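Stenthorpe puts Brevitz sorting kit on trial hire, and asks buyers to doubt it

Thu 20 August

Stenthorpe, the equipment hire firm, is adding the Brevitz belt-loading kit to its catalogue. It is doing so with fewer promises than the maker would like.

The kit is meant for small factories that move parts from a bench to a conveyor by hand. It comes with a robot arm, a head-height camera and the software that ties the two together. Brevitz sells it as ready to work on the day it arrives. Stenthorpe's own staff took longer than that, and the hire terms have been written to match.

"We have all sat through the film where everything goes right," said Shirley Kennedy, who runs the hire desk at Stenthorpe. "I wanted to know what happens on a wet Tuesday when the person who set it up is on leave. The answer was that somebody reads the manual, and the manual is poor. We have written our own."

Stenthorpe ran the kit in its workshop from January, using plain block-shaped parts and an ordinary belt conveyor. In the last full test the arm was given 658 parts to place. It placed most of them without help. It also stopped 113 times and waited for a person to clear the fault, a figure that does not appear in the Brevitz brochure and will be printed on the first page of the Stenthorpe hire sheet.

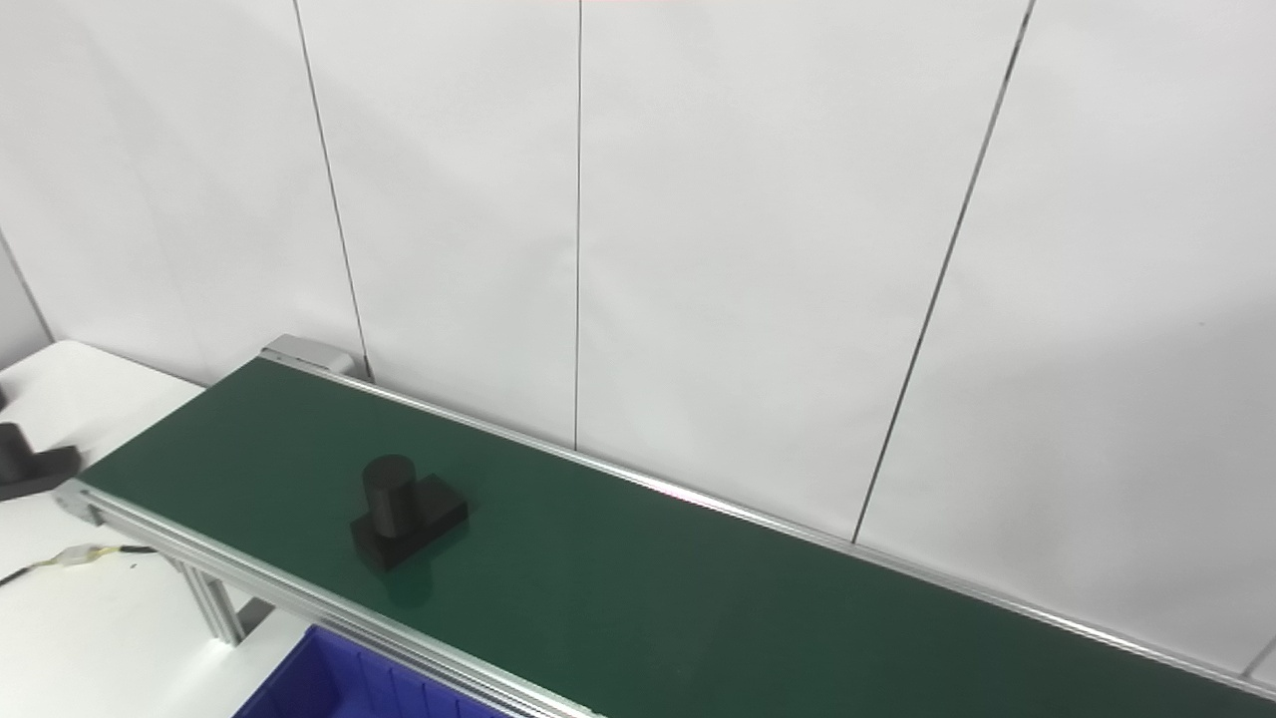

Many of those stops came from parts set down at an angle the software did not care for. Brevitz says an update will deal with this. Stenthorpe has heard that before from other suppliers and will believe it when the test is run again. Until then, customers are advised to plan for a member of staff within earshot of the machine.

Hafþór Eskildsen, who led the workshop tests, is not convinced that the kit suits every buyer. "If your parts are all alike and your belt runs slowly, it earns its place," he said. "If you change product twice a day, I would keep my money for now. The claim that anyone can retrain it over a cup of tea is nonsense. It took me a morning, and I do this for a living."

The kit will be offered on a trial hire of 80 days. Customers may send it back at any point after the first 3 weeks and pay only for the time used. Delivery and a day of setting up are included. Conveyors, guarding and benches are not, and Stenthorpe will ask to see the site before it agrees to a hire.

Correia, the parts packer, will be the first customer to take one. Its production manager, Rosângela Guimarães, said the firm had signed up with its eyes open. "I have a storeroom with two clever machines in it already, both under dust sheets. This one has until the end of the trial to show me it is different."

The hire sheet, the full test log and the rewritten manual can be requested from the Stenthorpe hire desk. Site visits are being booked now.

Press contact: Margarida Baptista, Stenthorpe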